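Tableware and Linens Notebook
Clornden Household Goods Workshop, Room 2
Entry date: 04/10/2025

Purpose of session: to review the everyday table setting before the Bronix order is renewed, and to settle which pieces stay in regular use.

Stock at the start of the session stood at 174 pieces, all listed on the Rullon sheet. Of these, 36 are due for replacement because of chips or worn glaze. The remainder are to be kept until November, when the shelves will be checked again. Colleagues are asked to enter breakages on the sheet on the day they occur. Two entries from last month carried no shelf code and could not be matched.

Washing. The painted plates went through three cycles at the normal setting, followed by hand drying. No fading was recorded in the blue lettering. A slight roughness was felt on the foot of one plate and it has been set aside for a second opinion. The Brunet detergent left a film on the glazed bowls on the first cycle. The dose was halved for the second cycle and the film did not return. The lower dose should be used from now on and the card above the sink changed to match.

Linens. The lemon cloth was washed cool and line dried. It has not been ironed. Measured after drying, it had not shrunk along either side. The older blue cloth is to be retired.

Table as laid, lemon cloth:

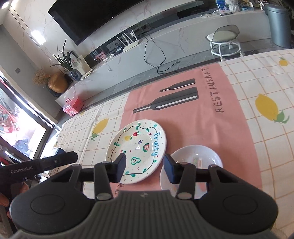
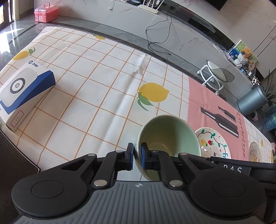

Storage of the cloths needs to be settled before the next session. The present practice is to fold them in quarters and stack them under the trays, where the weight presses every fold hard. The result is plain on the lemon cloth in the second photograph, where a long shiny fold runs diagonally toward the middle of the table. It is proposed that cloths be rolled on cardboard tubes and kept on the top shelf. Tubes can be had from the packing room at no cost. The pink placemat may stay flat in the drawer.

Bowls. The pale green bowl is deep enough for soup and should be entered under serving ware. It is currently on the sheet as a dessert bowl. The white bowls need no change.

Outstanding:
Confirm with Bronix whether the fruit pattern can still be ordered as single plates.
Correct the Rullon sheet for the green bowl.
Obtain tubes and label them by cloth.
Decide on the plate with the rough foot.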